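Sorkora on tour: questions we keep getting

Is it really "the musical event of the decade"?
That's the poster talking. It's a decent two-act show with a loud band and one song too many.

Are premium seats worth 30 dollars more?
We doubt it. The sound is the same, and the free program is thin.

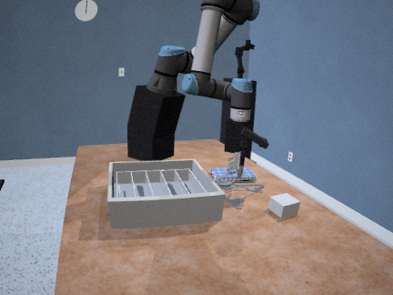 Cutlery and a plaid cloth on the long brown table.

Does Delia Tudose sing every night?
The ads imply it. The small print says "most performances" - so check with the box office before you pay.

How long does it run?
The producers say two hours. Add 20 minutes for intermission, and don't count on an 8 p.m. start.

Will the August dates be extended?
They say no. They said that last time, too.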